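Dumura Community Repair Room
Progress report to the Zuvus Fund, second reporting period
Prepared by Nawal Saber, project coordinator

Summary

The repair room opened on schedule in February and has been open every Friday evening and Saturday morning since. We have spent 65 percent of the grant. The two main activities, the drop-in bench and the beginners' sewing course, are running as described in the application. The tool library is behind. Details of each are below, followed by a short note on money and the plan for the next period.

Drop-in bench

Most of what comes through the door is small electrical goods and clothing. Lamps, kettles and toasters make up the bulk of the electrical work. We also see a steady number of radios, which take longer and often need parts we do not stock. Elsie Lowther runs the electrical side and has set a rule that anything with a damaged power cord gets a new cord before any other work is done on it. This adds to our parts bill but it has made the safety check at the end much quicker.

We changed the booking system in the second month. Under the old one, people took a numbered ticket and waited, and by eight in the evening there was a line into the hallway. Visitors now choose a half-hour slot by phone or at the front desk. Two slots per evening are held back for people who walk in. Complaints about waiting have dropped off, although some older visitors have told us they preferred the tickets.

Items we cannot fix go home with their owners. We said in the application that we would offer to recycle them, and this has not started. The city drop-off site will only accept electrical goods from households, and we are still waiting for an answer on whether the room can register as a collection point.

Sewing course

The first course ran with a full group of 15 and covered hems, zippers, buttons and patching. Melina Raptis taught it from her own lesson sheets, which she has agreed to let us copy and hand out. Two of the machines we bought secondhand needed new belts before the first class. Both now work well.

The main comment from the group was that the zipper lesson was too short. In the next course it will be split over two weeks, and the lesson on darning will move to the drop-in bench as a one-time demonstration. Childcare was also raised. We do not have a room for it at present, but we have asked the building manager about the old office on the ground floor.

Tool library

The library was due to open this period and did not. The shelving arrived late, and the first lending software we tried, Jeseo, could not handle deposits. Samah Belhaj has since set up a simple card system on paper, with one card for each tool and one for each borrower. We plan to open with hand tools only. Power tools will wait until the insurance question is settled.

Spending

The largest single cost was 2,000 for electrical test equipment and bench fittings, as budgeted. Rent and heating are on target. Printing is over, mainly on account of the new booking leaflets, and we have covered this from the refreshments line, which is underspent. We are not asking for any change to the total.

Photographs

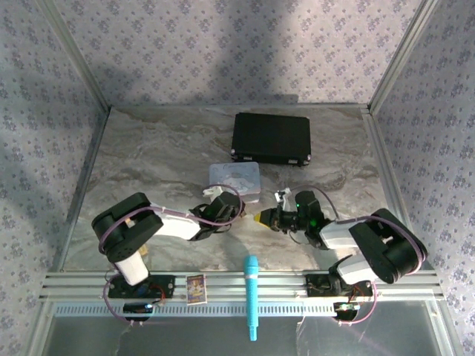
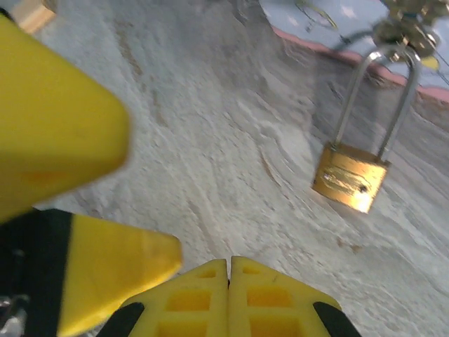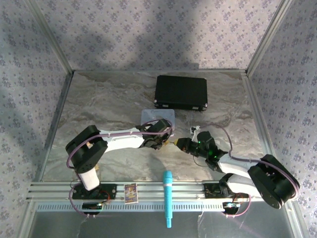
Next period

The second sewing course starts in the fall, again with Melina. Enrollment will open to people on the waiting list first. The tool library will open for hand tools once the cards have been checked against the shelves, and we will report loan numbers from that point on.

Nataša Omerović is taking over the front desk and the phone bookings. She will also keep the log of repairs, which has so far been split between two notebooks and does not always record whether an item was fixed. We expect to send fuller repair figures with the next report.

We would like to discuss the recycling target with the fund before then. If the city says no, we would propose moving that part of the budget to spare parts.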